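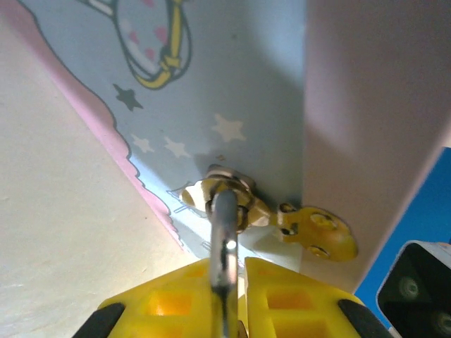

Nesrin Canpolat told me to ask for the slow run, as the fast one is over before you have found your glasses. She had been to the morning session, so I took her advice and was glad of it.

March, by our reviews desk

The Tredard open day gave visitors a proper look at the Atullow, a two-fingered gripper sold on its own or with an arm. I went in the afternoon and stayed for the small hardware bench, where the work was metal latches and hasps.

The fingers are yellow plastic with square recesses in their faces and black rubbery pads on the outer slopes. They narrow to angled tips, and that shape matters when the fitting sits close to a wall. A wider gripper I tried last year, a Nolte, could not get into a corner like that at all.

I watched the slow run twice. On the first the gripper lined up and did its job without fuss. On the second it stopped short, and the operator had to back it out and start again -- a delay of 50 seconds by the wall clock. He said shiny metal gives the wrist camera trouble under strong lights, and he turned one lamp away before carrying on.

The gripper alone costs £269. With the mounting plate, cable and software licence it comes to £554, and the arm is extra. Spare pads are sold in pairs and can be changed with a small screwdriver. I changed one myself and found it stiff but simple.

The software is less good. The menus are slow, and saving a position takes more presses than it should. Hudidura, who sell it here, say an update is due but would not give me a month.

The talk lasted roughly 90 minutes, too long for what was in it, and there were not enough chairs. The bench staff were helpful and let people handle the parts.

I would buy the gripper for light work in tight places. I would wait for the new software before paying for the full set.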